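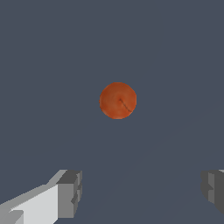

Winter fruit swap and orchard day

The fruit swap is back at the Jaston hall from 3 Jan 2026 and runs through the end of January. Bring what you have too much of and take home what you can use. Last winter 708 bags changed hands, most of them apples and citrus, and the cold room stayed full until the final week.

Fruit should be clean, whole and free of soft spots. Jars are welcome if the label gives the contents and the month they were packed. We can't take cut fruit or anything in a container without a lid.

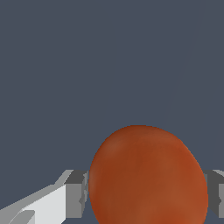 Orange-brown and egg-shaped, between two gray gripper fingers.

Parking on Dromach Lane is limited during the drainage work. Please use the lot behind the library and walk through the side gate.

The orchard fund now stands at 3535 dollars. The goal is 4000, enough to pay for the new fence along the creek and to replace the 17 trees lost to deer. The Nugroho nursery has agreed to hold our order at last year's price until the end of the month. 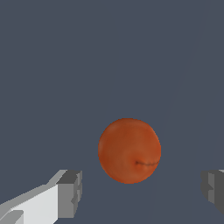 Stone fruit will go in the upper rows, where the soil drains better and the late frosts do less harm. Apples and pears stay near the road. Anyone who wants to help with planting can sign up on the sheet by the hall door. Bring gloves and a spade if you have one.

Pruning tools are on loan from the Piritz shed again. Wipe the blades before you return them, and write down anything that needs sharpening.
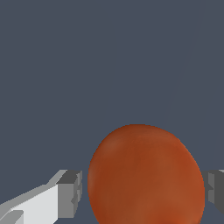 Rusty orange skin with lighter blotches.

Leftover fruit goes to the school kitchen at the close of each swap.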